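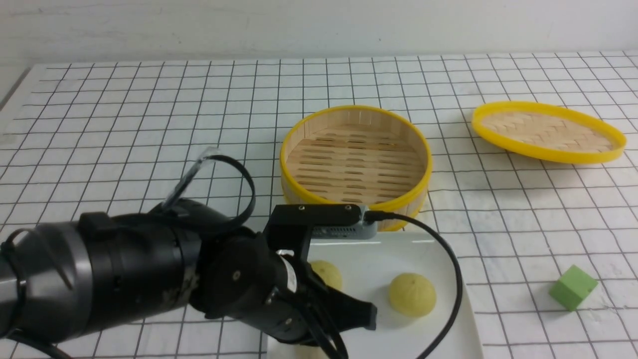 Bamboo steamers: new care sheet covers slats, rims and lids

December 30, 2021

Turnine, the kitchenware supplier, has issued a revised care and loading sheet for its round bamboo steamers. The sheet replaces the version printed in June and applies to all baskets sold with a slatted floor and a woven lid, including those with a coloured rim.

The main change concerns spacing. The earlier sheet gave only the number of buns per basket, which led to complaints from canteens using larger buns than the figure assumed. The new one gives a gap instead: 2 cm between neighbouring buns and the same between any bun and the side wall. Plain buns with a domed, pleated top spread sideways as they cook, and those placed closer than this tend to join along the side and tear when lifted out.

"People were filling the basket to the wall," said Eilidh Gourlay, who edits the company's printed instructions. "The steam has to come up through the floor and past the food. Cover the slats from side to side and the top of the bun stays heavy."

Paper liners may still be used, but they should be cut into small squares, one under each bun, so that the gaps in the floor remain open. A full round of paper is no longer recommended unless it has been punched. Cabbage leaves are accepted on the same terms.

The section on lids has been rewritten. A woven lid lets part of the steam pass through and takes up some of the rest, so it should not be wrapped in cloth or foil. When the basket is being loaded or emptied, the lid should lie flat on the worktop next to it. Standing it on edge puts the weight on a short length of the rim and can open the joint over time.

Six minutes of steaming with no food in the basket is advised before first use, followed by drying in open air with the lid off. Baskets should be washed in warm water with a soft brush and no detergent. The slats are to be brushed along their length, and the woven top lightly, following the pattern of the weave. Coloured bands on the rim and the lower wall can be wiped with a damp cloth but should not be scrubbed. Dishwashers remain ruled out.

Pankaj Pathak, a catering instructor who tried the draft with his evening class, said the spacing rule was easy to follow once the buns had been laid out on a plate first. "You can see the size of what you have before you start. With two buns it makes no difference. With a full basket it does." He asked for a note on unloading, and this has been added: buns should rest for a short time with the heat off and the lid slightly raised, then be moved to a plate with a rim, which holds any water that runs off the base.

The sheet also sets out when a basket should be withdrawn. Dark spots that remain after washing and drying, a loose slat, or a rim that has come away from the wall are all listed. Surface colour from normal use is not a fault.

Roughly 200 printed copies will go out with orders in the new year. Customers who already own a basket can ask for one by post at no charge.

Recent items
Jotex tea towels: wash test results
McKinnon recalls glass storage jar
Donau stockpot lids: spare knobs back in stock
Choosing a pan to fit under a steamer

Contact the news desk | Copyright 2021, all rights reserved | Back to top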